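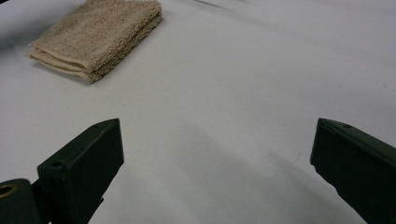 Hina Kakakhel
Recording secretary, Tarum folding group

Minutes, November 20, 2021

Present: Nuria Salcedo (chair), Junaid Malik, Gearóid Ó Gríofa, Hina Kakakhel. Shamim Hayat joined by phone from item 3 on.

1. Last minutes
Accepted with one change. Under "Grippers" the word "left" should read "right." Junaid will fix the copy on the shared drive.

2. Where the towel set stands
Junaid reported 313 demonstrations recorded with the hand-held grippers. Most are of small towels, picked up from a folded start and moved to a stack. The rest are unfolding. He said the unfolding ones are slower to collect and people tire of them, so they tend to get left to the end of a session.

Nuria asked if the 313 included the ones with bad tracking. It does. Junaid has not gone through them all yet. Gearóid thought 20 would have to be thrown out from his own sessions alone, mainly where he moved his wrist too fast at the start.

Agreed that a demonstration with bad tracking is marked and kept in a separate folder, and that the total reported at these meetings will leave those out from now on.

3. Table covering
Long discussion. The white covering has been used for all towel work so far. Gearóid would like to keep it, as the beige towels stand out well enough and the folded edges can be made out in the recordings. Shamim disagreed. She said a model trained on one pale surface is going to learn the surface, and the Hashmi kitchen where we plan to test has dark counters.

Nuria pointed out that changing the covering halfway through leaves two uneven sets. Shamim said two uneven sets were still better than one set that only works in our room.

There was also the question of creases. Junaid has been smoothing the cloth between takes and Gearóid has not. Nuria would prefer that it be left alone - a crease is the sort of thing the policy ought to see. Specks and lint the same, within reason. Loose threads on the towels are to be left on.

Agreed: finish the current set on white, up to 200 clean folded-start examples, then switch to a dark covering. Shamim to bring samples.

4. Starting positions
Hina went through a sample of recordings before the meeting and found the towel far too often straight ahead of the gripper and square to the table. Ones where it starts off to the left and at an angle, with the jaw wide open and some distance to cover, are what we are short of. The same goes for starts on the right.

Junaid suggested a printed card of positions to draw from before each take. Gearóid felt this would slow him down. After some back and forth it was agreed to try the card for one session and see.

Reminder from Nuria that the fingers should be fully open at the start of every take, and that the operator should hold still for a moment before moving in.

5. Grippers
The dark green fingers are holding up. Gearóid asked again about softer tips, because he finds that the blocks push a thick towel along before they get under the fold. Junaid has no trouble with this and comes in lower. Nuria does not want any change to the fingers until the set is finished, since the robot at Trindel carries the same ones and they have to match.

Junaid to check the screws on both units before the next session.

6. Labels
Shamim asked that the task text be written the same way each time. She found "pick up towel," "grab the cloth" and "towel to stack" all used for one task. Some variety is useful later, but she wants to add it herself. For now: "pick up the folded towel and place it on the stack."

The labeling tool (Talent) lost Gearóid's notes again when he closed the window. Save before closing. Hina will write to them.

7. Lighting
Brief. The overhead lights stay on and the blinds stay down. The shadow of the gripper on the table is soft under these lights and was not thought to be a problem. Shamim would like a few takes with a desk lamp at one side once the dark covering is in use. Left for the next meeting.

8. Other business
Gearóid is away for most of February and his sessions will need covering. Junaid can take 3 of them. The others are open.

More towels are needed, in colors other than beige. Nuria will order.

Next meeting to be set by email.

H.K.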